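**Gripper comparison: ribbed pads, week four**

The handheld group has been working through two sets of finger pads since January, and we have enough sessions behind us to say something useful about them. This is a summary for people who use the grippers but don't sit in on the Monday meeting.

The two pads are the smooth one that came with the original Bakmont tool and the ribbed one we have been buying from Tukico. Both fit the same linkage and swap with a hex key. We kept the camera mount, the cable and the controller the same for all sessions, so the pads are the only thing that changed.

We started with the usual set: blocks, cups, a tape roll, a folded towel. Both pads did fine and the results were too close to be worth a chart. Kelly Rezende suggested moving to packaged goods, where the shape changes when you squeeze, and that is where the two came apart. The test is simple. The operator reaches into an open box, takes out one item, sets it on the tablecloth and goes back for the next. If an item slips, it is marked as a drop and the operator tries again. If two items come out together, that is marked as a double.

We ran 203 picks with the ribbed pads and 200 with the smooth ones. Drops went from 37 with the smooth pads to 4 with the ribbed. Doubles were slightly worse with the ribbed pads, mostly when small packets were lying against a bigger bag.
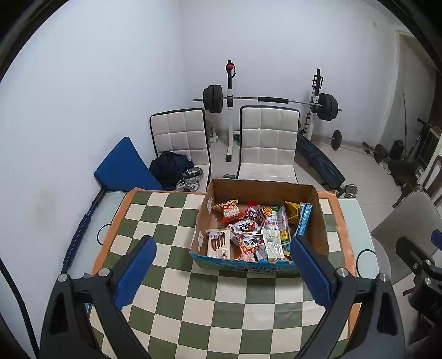

Do we need to recalibrate after changing from smooth pads to ribbed ones?

Run the short width calibration, the one with the gauge block. The ribbed pads are thicker, so the old closing width will be off. The camera calibration can stay as it is unless the mount has been loosened.

On to the items themselves. Snack bags were the biggest surprise. We expected the air inside to be a problem for both pads, and with the smooth ones it was: the bag would shift sideways as the fingers closed and then slide out on the lift. The ribs seem to catch the film and hold it. Flat packets lying on top of other things were easy for both. Flat packets standing on edge against the wall of the box were hard for both, and most of the ribbed drops came from those. Coming in at an angle helps. Coming straight down does not, because one finger lands on the cardboard.

Shiny pouches gave the camera more trouble than the fingers. When the ceiling light reflects off a pouch, the tracking can jump for a moment, and two sessions had to be trimmed for that reason. Moving the box toward the far half of the table made it better. Patterned cloth under the box also helps the tracking compared with a bare tabletop, so please leave a cloth on when you set up.

There are some complaints about the ribbed pads. They are stiffer, and operators say they feel it in the hand by the end of a long session. They pick up dust between the ribs and need to be wiped down more often. One pad came off its backing during a September trial, before this comparison began, and Tukico replaced it. We have not had another failure, but check the edges before you start.

We also looked at the Zomness controller as a replacement for the one we use now. It records at the same rate and starts faster, but it dropped its connection twice in one afternoon with two grippers attached. We are waiting on a firmware update before trying it again. Until then, please don't take it out for recording.

What changes for you:

- Use ribbed pads for all packaged goods from now on.
- Smooth pads are still fine for blocks, cups and fabric. Write down which set you used in the session log.
- Change pads in pairs. Mixed pads close off center and the log can't be used.
- Keep the cable on the outside of your arm, clear of the fingers.
- Stop after up to 37 minutes and take a break, even if the box isn't empty.

Spare pads are in the drawer marked Magyar, under the small parts trays. The drawer label is left over from the old project and will be changed. If you take the last pair, tell Kelly so she can reorder. Delivery has been slow.

The next comparison will be on finger length. We have one longer set on hand and a second on order. Anyone with small boxes or deep bins they want included should bring them in before the end of the month.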